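Warehouse catch-up, 2 October 2018
2 min read

I took notes again, so bear with me! We talked freight rates first. Orell wants 750 a load, and I said let's get a quote from Toivonen before June's contract rolls over.

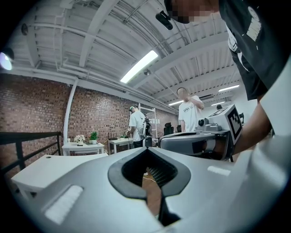
Dark tee with white lettering, right side

Oratile Buthelezi asked for 50 more pallets at the Steltach dock (agreed, yay). Returns got bumped to next time.

Comments
Dee: Which dock door?
Marv: 19, same as before.

Recent
Umelier route changes
Packing tape order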